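Start > Renting a Studio > Frequently Asked Questions

Frequently Asked Questions About Studio and Workroom Rental

These answers apply to all rooms let by Stondinik at the Flusura and Brorkent buildings. Tenants with a signed agreement should also read the house rules attached to it. Where the two differ, the agreement applies.

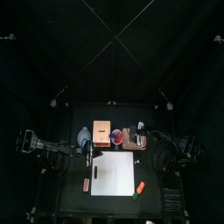
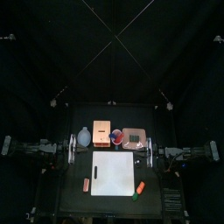
Black fabric walls, with two thin cables crossing overhead.

Applying for a Room

Who may apply?

Any adult resident, registered business, school or nonprofit group may apply. Applicants under the age of 18 must have a parent or guardian sign the agreement on their behalf. Two or more people may share a room, but one of them must be named as the main tenant and will receive all notices and invoices.

How do I apply?

Complete the application form and return it to the rental office in person or by mail. Please attach a copy of a photo ID and a short statement of how you intend to use the room. Incomplete forms are returned and do not hold a place on the waiting list.

How long is the waiting list?

Waiting times depend on the size of the room requested. Small rooms at Brorkent become available more often than the ground-floor rooms at Flusura. The office is not able to give individual estimates by telephone.

May I view a room before I sign?

Yes. Viewings are by appointment. A room that is currently let can be viewed only with the tenant's consent.

Rent and Deposit

What does a room cost?

The monthly rent for a standard room is $567. The monthly rent for a large room is $1,026. Both amounts include heating, water, shared hallways and trash removal. Electricity is metered separately and billed every quarter.

Is a deposit required?

A deposit equal to one month's rent is due when the agreement is signed. It is returned after the final inspection, less the cost of any repairs and unpaid bills.

When is the rent reviewed?

Rents are reviewed each April. Tenants are told of any change in writing before it takes effect.

Changes to the Room

May I hang fabric, curtains or cables from the ceiling?

Temporary fittings are permitted with written approval. Send the office a simple drawing that shows where each item will be attached. Fabric must carry a flame-resistance label or certificate, and it may not cover a smoke detector, sprinkler head, exit sign or air vent. Nothing may be tied to pipes or light fittings.

May I paint the walls?

Walls may be painted in any color, but must be returned to the original white at the end of the lease. Floors, window frames and doors may not be painted.

May I build a darkroom?

Darkrooms are permitted only in rooms with a floor drain. Used chemicals must be taken to the Baláž recycling depot and may not be poured into any sink. Tenants are asked to keep their disposal receipts with the room file.

Must I remove everything when I leave?

Yes, unless the office has agreed in writing that an item may stay. Screw holes must be filled and sanded.

Access and Noise

When are the buildings open?

Tenants have access at all hours with their own key. Visitors must be let in by a tenant after 8 p.m.

Are there limits on noise?

Power tools and amplified sound must stop at 11 p.m. in both buildings. Rooms on the upper floor at Brorkent share walls with housing, and tenants there are not permitted to use amplified sound at any hour.

How many keys will I receive?

Each room is issued 2 keys. Additional keys may be ordered through the office at the tenant's expense. Keys may not be copied privately.

Insurance and Safety

Does the rent include insurance?

The building itself is insured. Tenants are responsible for insuring their own equipment, materials and finished work.

May I sleep in my room?

No. The rooms are not licensed as living space, and overnight stays are grounds for ending the agreement.

How do I report damage or a leak?

Use the repair form in the entrance hall. Urgent leaks should be reported by telephone at the number posted beside the fuse box.

This website uses cookies to remember your settings. Accept | Decline

Contact the Rental Office | © Stondinik. All rights reserved. | Back to top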